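## 4. 병에 붙은 종이들: Kovico 박하 연고의 라벨과 사용 설명서

앞 절에서 장부 이야기를 꽤 길게 했으니 이제 제가 제일 좋아하는 자료로 넘어가겠습니다. 종이입니다! 병과 통에 붙어 있던 라벨, 상자 안에 접혀 들어간 사용 설명서, 가게 주인이 연필로 가격을 고쳐 쓴 꼬리표 같은 것들이요. 약국사나 상품사 논문에서 이런 종이는 보통 도판으로 한두 장 실리고 마는데, 저는 이번 조사에서 여기에 제일 오래 매달렸습니다. 이 절의 분석은 그래서 조금 수다스러울 수 있습니다.

### 4.1 자료의 구성

분석 대상은 Clistside의 차(Cha) 상회 창고에서 나온 인쇄물 1,416점입니다. 상회가 문을 닫은 뒤 건물과 함께 넘어간 나무 궤짝 속에 있었고, 목록 작업은 2021년 10월 4일에 마쳤습니다. 그중 Kovico 박하 연고와 직접 관련된 것이 325점이고, 나머지는 경쟁 제품이나 기침약, 치약 가루, 구두약 따위의 라벨입니다. 구두약 라벨이 생각보다 훨씬 예뻐서 한참 들여다봤는데, 그건 이 논문의 주제가 아니니 참겠습니다.

325점을 나누는 기준은 단순하게 잡았습니다. 첫째는 용기에 직접 붙이는 라벨, 둘째는 접어서 넣는 설명서, 셋째는 그 밖의 것(영수증 뒷면에 찍은 광고 문구, 반품 딱지 등)입니다. 처음에는 여섯 갈래로 나눴다가 경계에 걸리는 종이가 너무 많아 포기했어요. 가령 설명서를 가위로 오려 라벨 대신 붙여 놓은 통이 있습니다. 이런 건 어디에 넣어야 할까요? 저는 마지막으로 쓰인 용도를 따라 라벨로 분류했고, 이런 경우는 목록의 비고란에 모두 표시해 두었습니다.

연대는 종이 자체에 적힌 것이 드뭅니다. 인쇄소 표기와 상회 주소(상회는 같은 길에서 두 번 이사했습니다), 그리고 가격 단위를 맞춰 보면서 앞뒤를 정했습니다. 주소가 첫 번째 것이면 초기, 두 번째면 중기, 세 번째면 후기로 부르겠습니다. 이사 직후에 옛 라벨을 그대로 쓰면서 주소에만 도장을 덧찍은 것들이 있어서, 초기와 중기 사이는 무 자르듯 갈리지 않습니다.

### 4.2 "어디에나"에서 "어깨와 무릎"으로

초기 라벨의 효능 문구는 정말 대담합니다. 두통, 치통, 벌레 물린 데, 뱃멀미, 소화 불량, 우울한 기분, 말의 다리 부은 데까지 한 통으로 해결하겠다고 적혀 있어요. 저는 특히 우울한 기분과 말 다리가 같은 줄에 나란히 인쇄된 라벨을 보고 소리 내어 웃었습니다(열람실에서요, 죄송했습니다). 박하와 장뇌를 기름에 굳힌 연고가 바르면 시원하고 냄새가 세니까, 효과가 있다는 느낌만큼은 확실히 줬을 겁니다.

중기로 가면 목록이 짧아집니다. 말이 먼저 빠지고, 그다음에 소화 불량이 빠집니다. 후기 라벨에는 "어깨와 무릎에"라는 말만 크게 남고 나머지는 작은 글씨로 밀려납니다. 기존 연구는 이런 변화를 대체로 규제의 결과로 설명해 왔습니다. 의약품 광고 문구에 대한 단속이 세지자 제조사가 알아서 몸을 낮췄다는 거죠. 저도 큰 줄기에서는 동의합니다.

그런데 차 상회의 자료를 놓고 보면 순서가 잘 안 맞습니다. 효능 문구가 줄어드는 시점이 상회가 단속을 걱정하는 편지를 쓰기 시작한 때보다 빠르거든요. 3절에서 인용한 편지들을 다시 떠올려 주시면 좋겠는데, 거기서 주인이 걱정하는 것은 벌금보다 앞서 옆 가게의 Cadix였습니다. Cadix는 같은 박하 계열의 물약이고, 처음부터 "목과 코"만 내세웠어요. 손님들이 코가 막히면 Cadix, 나머지는 Kovico 하는 식으로 나눠 사기 시작하자, Kovico 쪽도 자기 몫의 신체 부위를 정해야 했던 것으로 저는 읽습니다. 말하자면 몸의 지도를 두 상표가 나눠 가진 셈인데, 이 읽기의 약점은 4.5에서 다시 다루겠습니다.

### 4.3 설명서를 읽는 사람

설명서로 넘어가면 분위기가 확 달라집니다. 라벨이 외치는 글이라면 설명서는 옆에 앉아 타이르는 글이에요. "콩알만큼 덜어 손바닥에서 녹인 다음", "잠들기 전에", "눈을 비비지 말 것" 같은 문장이 이어집니다. 눈을 비비지 말라는 경고는 초기 판에 없다가 중기 첫 판에 작은 글씨로 들어가고, 다음 판에서는 굵은 글씨가 됩니다. 그 사이에 무슨 일이 있었는지는 편지에 안 나오지만, 박하 연고를 만진 손으로 눈을 비벼 본 분이라면 짐작하실 겁니다.

흥미로운 것은 설명서가 상정하는 독자입니다. 초기 판은 "어머니께서는"으로 시작하는 문단이 있고, 아이에게 바를 때의 양을 따로 적었습니다. 중기에는 이 문단이 사라지고 대신 "일을 마치고 돌아온 분은"이라는 말이 들어갑니다. 부두와 방직 공장 사람들을 겨냥한 게 틀림없어 보이는데, 실제로 장부에서 공장 앞 노점으로 나간 물량이 느는 것도 같은 시기입니다. 노점에는 한 번에 20통씩 묶어 보냈고, 묶음마다 설명서는 한 장만 넣었습니다. 그러니까 노점에서 한 통씩 사 간 사람은 설명서를 못 받았다는 이야기가 됩니다. 그럼 그 정성스러운 문장은 누가 읽었을까요? 노점 주인이 읽고 말로 전했을 가능성이 가장 크다고 생각합니다. 설명서 몇 장에 손으로 그은 밑줄이 있고, 밑줄이 전부 양과 횟수에 관한 대목에 있다는 점도 이 추측을 거듭니다.

종이의 상태도 이야기를 들려줍니다. 창고에서 나온 설명서 대부분은 접힌 적이 없는 새 종이지만, 반품된 묶음에서 나온 것들은 접힌 자리가 닳아 구멍이 났고 기름이 배어 반투명합니다. 냄새가 아직 나는 것도 있어요! 제가 가장 아끼는 한 장에는 뒷면에 감자와 양초 값을 더한 계산이 적혀 있습니다. 합이 틀렸습니다.

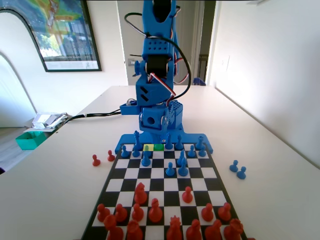 *그림 4. 체스판 끝에 세워진 파란색 로봇 팔.*

### 4.4 통의 크기와 값

라벨의 치수는 용기의 크기를 알려 줍니다. 통 자체는 거의 남아 있지 않아서 라벨이 사실상 유일한 단서예요. 둥근 라벨의 지름을 재 보면 큰 통과 작은 통 두 가지로 깔끔하게 나뉘고, 후기에는 그보다 더 작은 주머니용 통이 하나 더 생깁니다. 주머니용은 뚜껑에 라벨을 붙이지 않고 옆면에 띠지를 둘렀는데, 띠지의 길이가 제각각이라 처음에는 다른 제품인 줄 알았습니다. 이 문제를 풀어 준 사람이 Daichi Kinoshita입니다. 띠지 끝에 풀칠한 자국의 너비가 일정하지 않다는 걸 짚어 주었고, 겹치는 부분을 빼고 다시 재니 전부 같은 둘레로 맞아떨어졌어요. 저는 그때까지 몇 주를 엉뚱한 제품명을 찾느라 썼습니다.

주머니용 통의 첫 주문은 400통이었습니다. 상회로서는 조심스러운 수량이었던 모양으로, 주문서 여백에 "더는 안 됨"이라고 두 번 적혀 있어요. 그런데 바로 이어지는 주문서가 9월에 나오고, 이번에는 여백에 아무 말이 없습니다. 그 뒤로 주머니용은 큰 통을 밀어내기 시작합니다.

무게당 값으로 따지면 작은 통이 훨씬 비쌌습니다. 당시 손님들도 몰랐을 리 없습니다. 반품 딱지 가운데 "큰 것보다 비쌈"이라고만 적힌 것이 있으니까요. 그래도 한 번에 내는 돈은 작은 통이 적습니다. 주급을 받는 사람이 주머니 사정에 맞춰 살 수 있는 물건이 된 것이고, 앞서 본 "일을 마치고 돌아온 분"이라는 독자와도 잘 이어집니다. 들고 다니기 좋다는 점도 있었겠지요. 다만 휴대성을 내세운 광고 문구는 의외로 아주 늦게, 후기의 마지막 판에 가서야 나타납니다.

라벨 색도 잠깐 짚고 넘어가겠습니다. 큰 통은 내내 초록 한 가지인데, 주머니용 띠지는 빨강, 초록, 남색이 섞여 있습니다. 저는 처음에 색마다 향이나 농도가 달랐으리라 보고 표까지 만들었습니다. 인쇄소 청구서를 보니 그때그때 남은 잉크로 찍으면 값을 깎아 준다는 조건이 붙어 있더군요. 표는 지웠습니다. 색에서 의미를 읽고 싶은 마음은 이해하지만(제가 그랬으니까요), 적어도 이 상회의 자료에서는 색을 연대나 품질의 지표로 쓰지 않는 편이 안전합니다.

### 4.5 이 자료로 말할 수 없는 것

가장 큰 문제는 창고라는 장소입니다. 창고에 남은 종이는 쓰이지 않은 종이예요. 잘 팔린 판의 라벨은 다 붙어 나갔을 테고, 안 팔린 판이나 너무 많이 찍은 판이 궤짝에 쌓였을 겁니다. 그러니 어떤 문구가 몇 장 남았는지를 가지고 그 문구의 인기를 말하면 거꾸로 읽게 될 위험이 있습니다. 이 논문에서 판별 잔존 수량을 비교하지 않은 것은 그 때문입니다.

두 번째로, 저는 Cadix 쪽의 내부 자료를 보지 못했습니다. 4.2에서 몸의 지도를 나눠 가졌다고 썼지만, 어디까지나 Kovico를 팔던 가게의 창문으로 내다본 풍경입니다. Cadix 측에서는 Kovico를 별로 신경 쓰지 않았을지도 모릅니다. 차 상회 주인이 옆 가게를 유난히 미워했다는 사정도 감안해야 하고요(편지에서 옆집 주인의 이름은 한 번도 나오지 않고 늘 "그 모자"라고만 불립니다).

세 번째는 말로 전해진 사용법입니다. 노점 주인이 설명서를 읽고 전했으리라는 제 추측이 맞다면, 실제로 연고를 바른 사람들이 들은 말은 종이에 없습니다. 감기에 걸린 아이 발바닥에 바르고 양말을 신겼다거나, 연고를 뜨거운 물에 풀어 김을 쐬었다는 이야기는 Clistside에서 지금도 들을 수 있는데, 어느 설명서에도 그런 방법은 없습니다. 저는 이런 구술을 열심히 적어 두었지만 언제부터 그렇게 썼는지를 정할 방법이 없어서 본문의 논거로는 쓰지 않았습니다. 발바닥 이야기는 서로 모르는 분들에게서 거의 같은 순서로 들었기 때문에 언젠가 따로 다뤄 보고 싶습니다.

마지막으로 성분에 대해 조금만 덧붙입니다. 라벨에는 박하와 장뇌 말고도 "산의 풀 일곱 가지"라는 말이 줄곧 나오는데, 장부에서 풀을 사들인 기록은 한 줄도 찾지 못했습니다. 기름, 밀랍, 박하, 장뇌가 전부입니다. 직접 뜯어다 넣었을 수도 있고 아예 안 넣었을 수도 있습니다. 다음 절에서는 원료 구매 기록을 달마다 따라가면서 이 문제를 조금 더 파고들겠습니다.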